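Small Channels & Streaming > Growth and Analytics

Thread: Watch time up, subs flat. Do I move to the shorter format or not?

dlis_makes
Okay so I've been lurking here forever and finally have a question of my own. I run a small channel on Vunar, mostly kitchen organizing and tidying up, just me talking over footage while I eat toast. Watch time has gone up every month since spring and I was feeling pretty good about it! Then I looked at subscribers and the line is flat as a board. People watch, they even stay to the end, and then they wander off and never come back.

A friend told me to cut everything down to under a minute and post daily. I really don't want to. My usual upload is 20 minutes and I like it that way, there's room to ramble. But I also don't want to be the stubborn one who talks to the same 240 people until I'm old. (That's the subscriber count, yes. Please be gentle.) 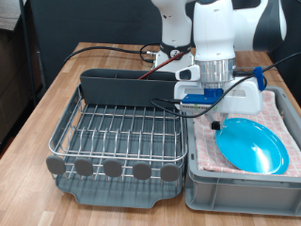 Zoltán Veres
Don't go daily. I did daily shorts for a whole winter and my numbers looked amazing, and then I put up a normal-length one and it got fewer views than before I started. The people who came for the short ones never touched the long ones. It was like running two channels with one name on the door, and I only liked one of them.

Watch time going up is the good sign. I'd leave the format alone and look at where the traffic comes from. If it's all search, that explains the subs. Somebody types in a question, gets the answer, closes the tab. I do the same thing when I need to fix the sink.

dlis_makes
It IS nearly all search, I just checked. Huh. So they're coming in for one answer and leaving with it. I can't even be mad.

pixelgoat
Going to disagree with Zoltán a bit. Shorts wrecked your long videos because you posted daily and they had nothing to do with each other. I put out one a week, cut straight from the long one, with a line at the end telling people where the rest is. My long videos do better for it. Not hugely, but better.

Also a flat sub count on Vunar means less than it used to. The home page barely looks at subs anymore as far as I can tell. I follow maybe thirty channels and it shows me the same four.

Zoltán Veres
as far as you can tell, sure. I can tell you that when I lost subs I lost first-hour views, and the first hour is when a video either gets pushed or doesn't. So I'm not ready to say subs don't matter.

pixelgoat
Could've been the first-hour views dropping for some other reason and the subs going along for the ride. You were burnt out that winter, you said so yourself in the other thread.

Zoltán Veres
Fair. I was pretty cooked.

dlis_makes
Don't fight on my account, haha. Or do, I'm learning things. I've been wondering about the TV side too. More than 30 percent of my watch time is on TV screens now and I had no idea until I clicked the device tab. I always pictured people on a phone on the bus. Does that change what I should be doing? My close-ups were framed for a tiny screen and on a television it's all a bit in your face.

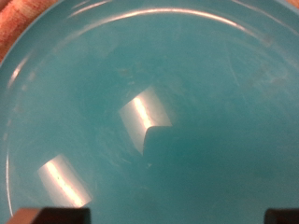 Emese Bíró
TV viewers almost never subscribe, and I think that's a big piece of your puzzle. Try doing it yourself with a remote. You have to get out of the full screen view, go down, go over, press, and half the time the app isn't signed in as you but as whoever set up the television. My whole family watches on my dad's account. The poor man gets recommended nothing but nail art.

So I'd stop reading the sub line as a verdict on you. Look at returning viewers instead. It's under the Audience tab, you have to scroll for it.

dlis_makes
Emese!! Returning viewers is UP. It's been going up since August. I've been moping over the wrong graph this entire time.

halfpastnoon
lol welcome to the club. I moped over click rate for a year.

While you're in there, check the chapter drop-offs. If TV people are sitting through the whole thing, then please don't go cutting it down for the phone crowd. I watch long stuff while I fold clothes and I get really annoyed when a channel I like goes all jumpy and loud.

dlis_makes
Same, I want somebody nattering away in the background. That's the whole reason I started.

The drop-offs look okay. There's a dip at the sponsor bit (Govow, they sent me a discount code, I've made enough for one pizza) and another dip where I go on about labels for too long. Otherwise it's a gentle slope. Next question then, and this one has been bugging me. Do you all put your face in the thumbnail? Everything I read says face, face, face, with the mouth open. Mine never have me in them and I'd feel like a total idiot.
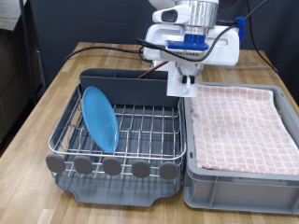

Hajnalka Kelemen
No face and I've never had one. I tested it for a month on my own channel, swapping the thumbnails halfway through, and the face versions got more clicks but people left sooner. I ended up with less watch time than when I started. Different topic from yours (I do language stuff), so take it with some salt, but I went back and I've stayed back.

If you want more clicks I'd work on the title first. Yours are very polite! "Some thoughts on my dish area" is a lovely title and I would never in my life click on it.

dlis_makes
I'm screaming, that's my favorite one.

pixelgoat
She's right though. Put the problem in the title. Whatever they typed into the search box is what they should see when the list comes up.

Zoltán Veres
Here we agree, mark it down. Though I'd add that if she writes every title for search, she gets even more search people who leave. Maybe half and half? Search titles for the how-to ones and whatever she likes for the rambly ones.

halfpastnoon
Has anybody here tried putting the same video up on Matum as well? I keep hearing their comments are nicer. I uploaded there twice and got one comment, from a guy asking if I was the same person as on Vunar.

Emese Bíró
I've been on Matum for a bit. The comments are nicer, yes, and there are about nine of them. I wouldn't spend a weekend on it. The one thing I do like is that you can post a plain picture with a question and it reaches your followers, where on Vunar the community posts just vanish.

dlis_makes
Oh, mine don't vanish! Or I got lucky. I posted a poll about what the next video should be and 20 people voted, which for me is a stadium.
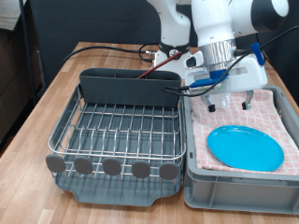
Dewanti Sumampouw
I'd take that over any subscriber number. Anyone who bothers to vote in a poll is going to show up for the next video. When I was your size I made whatever won the poll, put it up at the same hour every time, and said hi to the voters by user name in the first minute. It was a bit corny and they loved it.

One warning, please don't do what I did and start a second channel for the short stuff. I kept it going for five months and ended up hating both of them.

dlis_makes
Saying hi by name is so good, I'm stealing that. Okay, the plan as of tonight: long videos stay long, one short cut from each like pixelgoat does, no open mouth on any thumbnail ever, and I'll try ruder titles. Same hour every time might kill me, I upload whenever the kid falls asleep.

Zoltán Veres
For what it's worth I never saw any difference from fixed hours. Did it for ages with a little alarm and everything. Video goes up when it goes up.

Dewanti Sumampouw
Agree to disagree! My viewers tell me off if I'm twenty minutes late.

pixelgoat
Can you report back on the shorts thing in a month or so? I only have my own channel to go on and I'd like to know if it holds for somebody with mostly search traffic.

dlis_makes
Will do. Also does anyone know how to take the Govow bit out of an old video without losing the comments? Abdella says the trim tool in their editor can do it, but I only have the free version and the button is gray.

halfpastnoon
Use the trim in Vunar itself, it's under Edit on the video page. Keeps the comments and the views. It takes hours to process, so start it before bed.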